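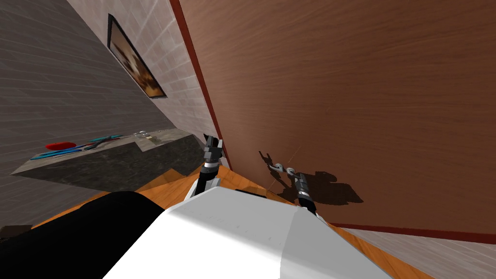

Marleny Ospina told us in her second interview that she had stopped hearing her kitchen door years ago, and that she only noticed it again when her sister came to stay and kept asking what the creaking was. Remarks like hers came up so often in our interviews that they changed the way we read the rest of the data.

Figure 3. A room interior with a wood-grain door panel, a brick-textured wall and a stone countertop.

4.2 Household sounds and what residents stop noticing

We asked residents of the Potden apartments to keep a sound diary for 5 days in April, writing down any indoor noise they were aware of and how they felt about it. The diaries gave us 1,440 entries from 174 people, far richer than we had dared to hope. Residents wrote about kettles, pipes, neighbors' shoes and the click of a thermostat at night. One diary spent a full page on a spoon drawer!

Doors were the surprise. In the hallway recordings they were the most frequent sound by a wide margin, yet they hardly appear in the diaries of people who had lived in the same unit for a long time. Newer residents wrote about them constantly, often with real feeling — "like a cough in the next room," in the words of Mei-kuen Wu. Kao and Chang found a similar drop for street noise, but we believe this is the first time it has been shown for sounds people make themselves.

Length of stay explained more of the difference than age or hearing. We tested this by splitting the sample at the median stay and comparing door entries per diary, leaving out the units on the Jorach side of the building, where the hinges had been replaced shortly before the study began. Putting those units back in made the gap a little smaller but left its direction the same.

Guests seem to reset the ear for a while. Diaries kept during a visit mentioned doors, fans and floorboards more often, and several residents said the effect lasted after the guest had gone home. Rupert Zaugg described lying awake listening to a closet he had owned for half his life. We find this delightful, and also useful: a planned visit could serve as a cheap probe in later work. The follow-up interviews, coded separately by two readers, are taken up in Section 4.3.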